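### 4.2 Does the cup do any of the work?

Much of the advice on keeping small grooming items rests on one claim: give a thing a container of its own and it will be put back there. The claim is repeated in the household guides we reviewed in Section 2, and the Canetti checklist builds its bathroom and dresser pages on it. We are less sure. A container may help, or it may just mark a spot that the owner would have used anyway. The studies that report a benefit have mostly compared homes with containers to homes without, and people who buy containers are likely to be people who already put things back.

The brush and cup pairing was added to the protocol at the suggestion of Fumiko Kuroda, who argued that it is the hardest of the common pairings. We agree with her on this much. A comb or a toothbrush is light along its whole length. A hairbrush with wooden pins has its bulk at one end, and a small cup has to take that weight however the brush happens to be leaning. The guides never mention this. They say "stand brushes in a cup" and move on to the next drawer.

Our cup was chosen from the Stomthorpe set because it is small, thick in the wall and a little uneven in shape. We would expect a tall, narrow vessel to behave differently, and we make no claim about one. The table was kept plain so that nothing else on it could suggest where the brush should go. Figure 7 shows the brush and the cup.
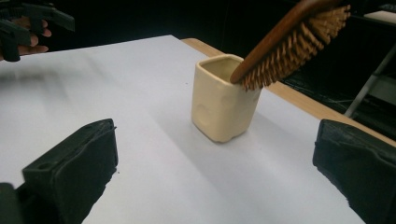
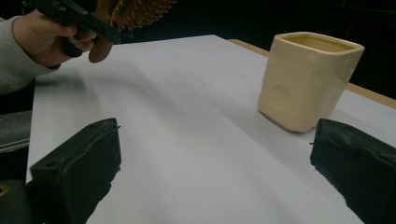
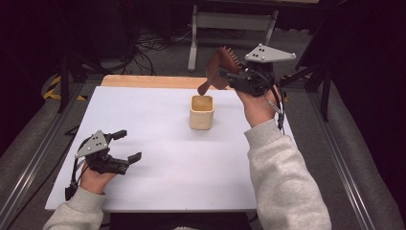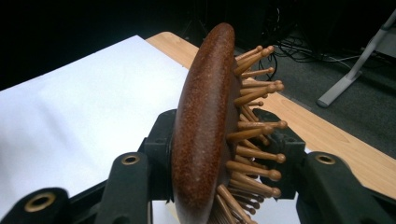 **Figure 7.** The brush and cup pairing. First panel: the brush leaning in the cup. Third panel: the brush held above the cup. Fourth panel: the brush from the side, with its ball-tipped pins.

Raters were asked two questions about each pairing: was the item "put away," and would they leave it like that at home? For the brush and cup, 84 percent said yes to the first and 32 percent said yes to the second. We find the gap more useful than either number. A brush in a cup looks tidy to a visitor. Whether its owner wants it there is a separate matter, and the published scales, including the Kiiskinen tidiness index, ask only about the look.

The written comments point the same way, though they are short and we don't want to lean on them too hard. Several raters worried about the cup tipping. Others disliked the idea of pins hanging over the rim – one wrote that she would "catch it with a sleeve every morning." A few thought the brush should go in handle first, a few thought the opposite, and two said it belonged in a drawer and that the cup was for pencils. It is hard to see an agreed "home" for the object in any of this.

Chutima Sukprasert, who coded the comments, has proposed that the low second figure is a matter of taste in cups, and that a heavier or wider one would bring the two answers together. That may be right. We tried a wider cup from the Jistilix range with 20 of the raters in May and saw a small shift toward "yes," but the group was too small to settle anything, and the raters had by then seen the pairing once already. We report it here for completeness and leave it out of Table 3.

What can be said with some confidence is narrower than what the guides say. People will call a brush put away when it is in a cup. They don't, on the whole, want to keep it that way, at least with a cup this small. The stronger claim, that having the cup causes the brush to be returned to it day after day, isn't tested by our design and, as far as we can tell, hasn't been tested properly by anyone else's. A fair test would need to hand out cups at random and then wait – months, probably – before checking where the brushes were. The next section takes up folded cloths, where the two questions came out much closer together.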